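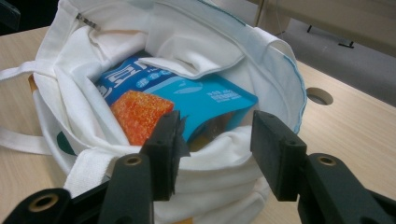 Marnness pits hand-held grippers against shopping bags

August 2, 2024 — Marnness has published the results of its first side-by-side trial of hand-held gripper tools, and would like it known that the tote bag did rather well.

The trial compared two finger designs, one from Skanura and one from Pradard, over 200 attempts each at taking a packet out of a soft cloth bag. Skanura's longer pads managed 131. Pradard's managed 100, though they were kinder to the packets.

"Everyone tests on wooden blocks, and blocks hold still," said Keisha Montoya, who led the trial. "A canvas bag folds in on itself and its handles go wherever they like. We lost a whole morning to a strap."

Both tools used the same camera and mount, so that the fingers alone could take the blame. Gerasimos Lazaridis, who looks after hardware at Marnness, has already filed 64 notes on pad wear — mostly about peeling edges, some of them printable.

A second round, with a controller from Konstantinidis, begins in September. The full results are free on request from the Marnness press office.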